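Gripper fault stops robot tests at Drosden laboratory

The robotics laboratory in Drosden has stopped all work with its Gullik robot arm after the gripper closed with too much force during a test in May. No one was hurt, but one finger of the gripper was bent and had to be replaced.

The fault came in run number 1524 of a long series in which the arm puts toy blocks into the holes of a shape-sorter board. According to the laboratory, the limit for the gripping force was set to 30 newtons. The log shows that the motor went up to 200 newtons before an operator pressed the emergency stop.

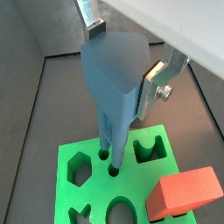
Dragica Jurić, who is responsible for safety at the laboratory, said the limit was lost when the control software restarted between two runs. The arm continued with the default value from the factory, and no warning was shown on the operator's screen.

"The operator was outside the cell, as our rules say, so there was no danger for her," Jurić said. "But sometimes we reach in to move a block by hand. With this fault, it could be a serious injury."

The software comes from the company Stojanović, which has confirmed the problem and is preparing an update. Until it is installed, the power to the gripper must be switched off before the cell is opened — also for short tasks.

A second laboratory in Rosto, which uses the same arm, was informed on the same afternoon. It has checked its logs and found no similar case.

The tests in Drosden will start again when the new version has passed an inspection.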